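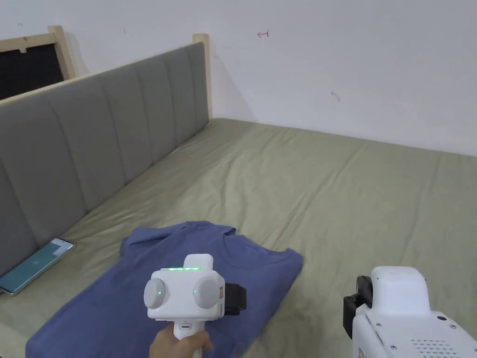 Fitted sheet on a bed with an upholstered headboard.

Care of Bed Linen and Mattresses
Household advice for tenants of Faddale Housing

Bed linen should be washed every week in warm weather and at least once a fortnight during the rest of the year. Cotton and polycotton sheets may be washed at 60 degrees unless the label states otherwise. Coloured sheets should be turned inside out and washed separately the first time.

Do not overfill the drum. A full load of bedding should leave a hand's width of space at the top. Shake each item before hanging it, and peg fitted sheets by the elastic so that the corners dry evenly.

Mattresses
Strip the bed completely every 2 months and leave the mattress uncovered for a morning with the window open. Vacuum the surface and the seams using the upholstery attachment. Small marks may be treated with cool water and a little mild soap, applied with a cloth. Do not soak the filling.

Headboards
Fabric headboards collect dust along the stitching. Brush downwards with a soft brush, then vacuum on a low setting. Test any cleaning product on a hidden area first.

Replacement linen
Tenants of furnished homes at Pelletier Court may request one replacement set of linen per tenancy. Last year the linen store issued 244 sets, of which 80 were for double beds. Requests should be made at the Vistumel Road office before noon. Worn sheets may be handed in at the same counter for use as cleaning cloths.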